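Mieczysław Dudek learned to bake rye from his aunt, who ran the ovens at Sikadon for 16 years and never wrote down a recipe. We talked in his kitchen over coffee, and then over a second pot, while the dough took its own sweet time.

"She'd push a thumb in and listen," he told me. "I laughed at her, and now I do it too!"

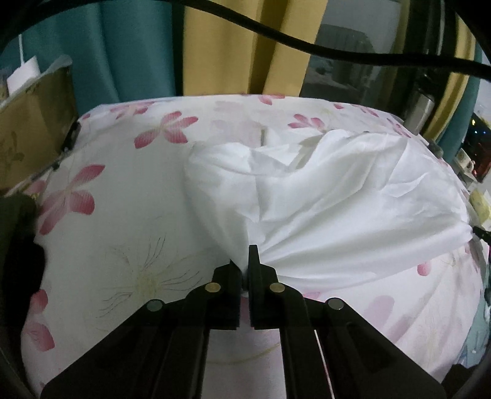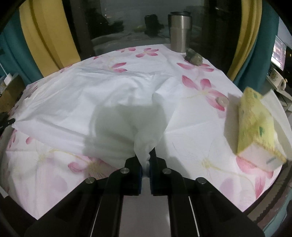 According to Besnard, the listening was mostly for show – the old woman went by smell, and anyone who stood near her at 6 in the morning could tell you so. Dudek grinned when I passed this along.

"Well, maybe," he said. "But the smell comes later, when the starter's been fed a couple of times and you've nearly given up on it."

He feeds his own with coarse flour and lukewarm water, and he still makes the big 40-ounce loaves she liked, the kind that want a full day's rest before anyone gets near them with a knife. His kids don't always wait.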